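Ticket 329 – demo cell, snack table, right arm stopping over tray
Site: Plarholm open day, hall 2
Opened: 2022-09-30
Owner: L. Carrasco
Status: open, workaround in place
Priority: high (doors at 10, visitors already in the foyer)
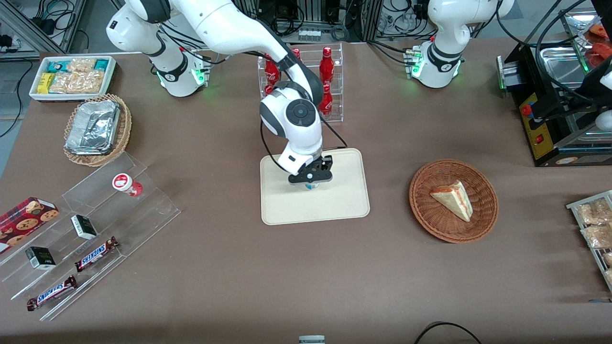

08:05 Right arm goes to the tray, gets low, stops. No fault code on the pendant. Left arm fine, sits in its park pose like it should. Restarted the Tredoris controller, same again on the second cycle.

08:12 Checked the obvious. E-stops out, air not used on this cell, gripper opens and closes by hand from the jog screen. Homed both arms. Ran the dry cycle with nothing to pick, went through 7 times no drama.

08:20 So it only does it on a live pick. Log says "grasp confirm timeout". Dumlao set that timeout at the shop and it was fine there, but the shop program was picking bigger stuff. Small items close nearly all the way and the width reading falls under the minimum, so it reckons it missed and waits.

08:24 Rang Leandro Carrasco for the engineering password. No answer. Left message.

08:31 Leandro called back. Min grasp width was still at the default for boxed items. He wants it dropped to 2 mm for the small stuff only, dont touch the Snickers or cookie box profiles. Done, saved as a new recipe, old one kept.

08:40 Live pick, small item off the tray. Went through. Tried again, went through. Third one stopped, same message. Bugger.

08:47 Watched it from the side. Cable bundle on the right arm is pulling a bit when the wrist turns down, so it ends up a hair off centre. Re-dressed the cables with two more velcro straps, left some slack at the elbow. Someone from Tonon says their arms had the same thing at the last show and they ended up rerouting the lot. No time for that today.

08:58 Better. Ran 26 picks, one timeout. Good enough for the morning if whoever is presenting knows to hit resume and not reset. Reset sends both arms home and the whole talk has to start over.

09:05 Layout notes while I'm here, for whoever does the afternoon changeover:
– Coke bottles stay in the clear rack behind the tray. Not part of the demo pick, kids will ask, answer is the gripper isn't rated for a full bottle in this program.
– cake basket stays right of the tray. Left arm does the cake, afternoon session only.
– step stand is taught in its current spot. If anyone bumps it, re-teach the lower steps, dont try and eyeball it.
– Tray has a rim, approach height alredy allows for it. Leave it alone.

09:14 School group asked if they could come in early. Said no, barrier tape isn't up on the cable side and I want it up before anyone under 12 is in here. Plarholm front desk is finding them a different start.

09:22 Tape up. Speed limited to the visitor setting on both arms. Presenter briefed on resume v reset, wrote it on the back of her cue card.

09:41 Soft run with four staff standing where the public will stand. One of them leaned over the tape to look at the gripper, so moved the tape back half a metre. No timeouts.

09:50 Handing over to floor team. Leaving ticket open.

To do after close:
– proper cable reroute on right arm, get the Tonon photos
– Dumlao to look at why the width reading drifts after warm-up (my guess, not confirmed)
– roll recipe back or merge it, Leandro to decide
– spare velcro in the toolbox is all gone, order more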